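Premises safety inspection: Vumetti, Trekville office, ground and first floors
Inspected by: Macarena Villalba
Date of inspection: 5 January 2022
Previous report: held by the Trenbridge office

Items are marked **Satisfactory**, **Action required** or **Not inspected**. Comments are given where the inspector considered them necessary. Action required items must be answered in writing by the department concerned.

## 1. Escape routes and doors

- [x] Main staircase clear on both floors. **Satisfactory**
- [x] Final exit door opens without a key. **Satisfactory**
- [ ] Rear corridor, ground floor. **Action required**

Comment: Boxed stationery had been stacked along the left-hand wall of the rear corridor, leaving a clear width of 700 mm at the narrowest point. The boxes are to be moved to the store room and the corridor kept free along its whole length. The same remark was made in the previous report.

- [x] Fire door to the first-floor kitchen closes fully onto the frame. **Satisfactory**
- [ ] Fire door to room 223. **Action required**

Comment: The closer on this door does not pull it shut from the half-open position. Staff are reminded that fire doors must not be wedged. The closer is to be adjusted or replaced.

## 2. Fire-fighting equipment and alarm

- [x] Extinguishers in place, pins and seals intact. **Satisfactory**
- [x] Call points unobstructed. **Satisfactory**
- [ ] Weekly alarm test recorded. **Action required**

Comment: Entries in the log book are missing for part of the autumn. If the tests were carried out, the person responsible should say so in a signed note kept with the book. Past entries must not be filled in from memory.

## 3. Work surfaces and furniture

- [x] Table tops free of splits and raised edges. **Satisfactory**
- [x] Shelving fixed to the wall where above shoulder height. **Satisfactory**
- [ ] Chairs. **Action required**

Comment: One chair in the post room has a cracked base and has been labelled for disposal. It should not be returned to use on the strength of a temporary repair.

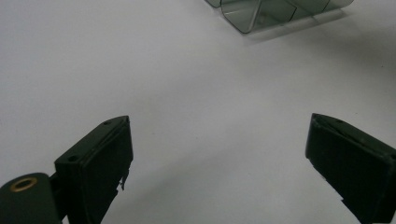 *Item 3: white table top, with a few tiny specks.*

Surfaces are to be wiped down with the mild cleaner supplied by Mathias. Stronger products have been found under the first-floor sink without data sheets; see section 5.

## 4. Electrical

- [x] Portable appliances labelled and in date. **Satisfactory**
- [x] Distribution board cupboard locked, key held at reception. **Satisfactory**
- [ ] Extension leads. **Action required**

Comment: Two extension leads were plugged one into the other beneath the desks nearest the window on the first floor. This arrangement is not permitted. A request for an additional wall socket should be made through the usual form, and the second lead withdrawn in the meantime.

- [ ] Emergency lighting, full duration test. **Not inspected**

Comment: The full test is due in April and will be reported separately. The short test by key switch was carried out and all fittings lit.

## 5. Cleaning materials and first aid

- [x] First aid box stocked and within expiry dates. **Satisfactory**
- [x] Names of first aiders displayed. **Satisfactory**
- [ ] Cleaning materials stored with data sheets. **Action required**

Comment: Data sheets were available for the products in the ground-floor cupboard only. Products without a sheet are to be removed from the first floor until one has been obtained. Decanting into unmarked bottles is not acceptable in any quantity.
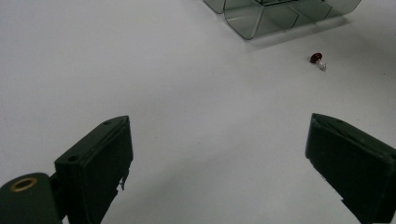
**May a department buy its own cleaning products if the supplied cleaner is out of stock?**

Only with the agreement of the premises office, which will obtain the data sheet before the product is used.

## 6. Heating, water and welfare

- [x] Boiler room clear of stored items. **Satisfactory**
- [x] Drinking water point clean and labelled. **Satisfactory**
- [ ] Hot water, accessible toilet. **Action required**

Comment: The reading at the basin was 68 °C. The mixing valve is to be checked by a competent plumber, and a warning notice is to remain on the wall until the work is complete.

## Further remarks

The inspector was accompanied on the ground floor only. Departments are asked to make a representative available for both floors at the next visit.

Replies should quote report number 400 and the item concerned, and be sent to the premises office at Trekville with a copy to Trenbridge.

Signed: Macarena Villalba, Premises Inspector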